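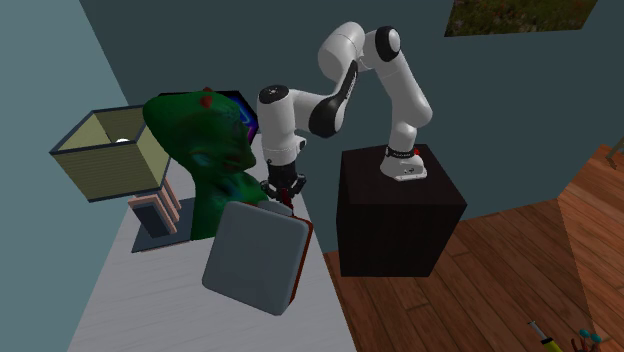
*A robot arm over a long white table (computer rendering).*

Oct 10, 2025

The reading room at Sorkby has completed its first full season under the revised lending rules, and I would like to set down an account of how the rules have worked in practice. Readers of this blog who borrow from the collection will already have received the short notice. The present entry is longer and reflects my own views.

The collection holds 3000 titles, most of them regional history, household manuals and printed music. Until August, any registered borrower could take out an unlimited number of items for an unlimited time. The result was a shelf list that no longer matched the shelves. When Zawadi Mollel completed her inventory, 200 titles were absent without a card. A number of these have since come back, including both volumes of the Vītola songbook, which several choirs had asked for.

Under the revised rules, each borrower may hold 6 items at one time. The loan period is four weeks and may be renewed once, in person or by letter. Printed music is treated separately: a choir may borrow a full set of parts for the length of a concert season, provided one member signs for all of them.

There were objections. Borrowers from the outlying villages pointed out that four weeks is short when the bus to Sorkby runs twice a month, and I believe they were right. Their loan period has been extended to eight weeks - the change is already in effect and does not need to be requested. A second objection, that the limit is unfair to people carrying out research, is harder to settle. A researcher working on the Gramidik parish registers may need a dozen books open at once. For the time being, such readers are asked to work at the tables, where no limit applies, and to leave a slip in any volume they wish to have kept aside overnight.

The card catalog remains the authoritative record. A typed copy is being prepared and has reached the letter M. Corrections to the spelling of authors' names are welcome and should be left in the tray by the door, with the shelf mark written clearly at the top of the sheet.

Fines have not been introduced and I do not expect that they will be. A reminder is sent after the due date, and a second one two weeks later. Most books were returned after the first.

Winter opening hours will be posted separately. The music cabinet will be closed for one week while the Alleo bequest is sorted and labeled, and choirs that need parts during that week should collect them beforehand.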